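The Oval Tray

By August the table in the workshop on Gitesgate had become Uliana Stasiv's table. Other people built drones and one man repaired accordions, but the light wood with the white foam on top was hers, and they walked past it with respect.

She sat down at 11 and put her hands into the grippers. The cloth was her grandmother's, from Brenbridge, and it had wiped every plate in that kitchen.

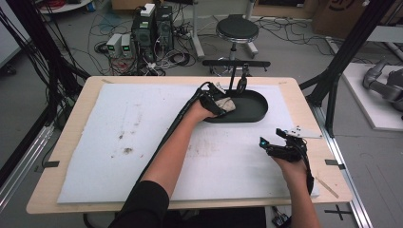
Left hand first, the cloth against the side of the tray.

"Slowly," she told her fingers. The straps held her palm like a handshake from a serious person. She had built the left one in spring and the right one in summer, and the right one was still a little proud.
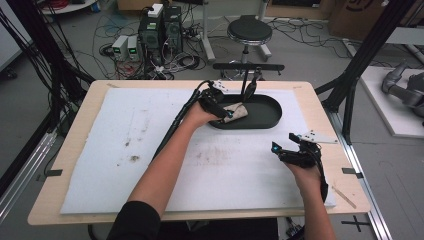
Pressing down, with the right hand waiting.

Grandmother had folded without looking. She talked about the price of fish and the cloth became small by itself. Uliana wanted to give this to a machine, and she had written 13 pages of notes - none of them said anything about fish.

She tried the foam also, where there was no wall to help her.

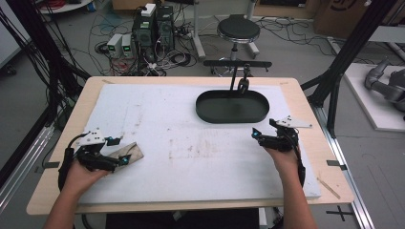
On the foam, the tray behind.

"Fish is expensive again," she said aloud, to try it. The accordion stopped.

"Where?" asked the man.

"Everywhere," said Uliana, and moved her left hand.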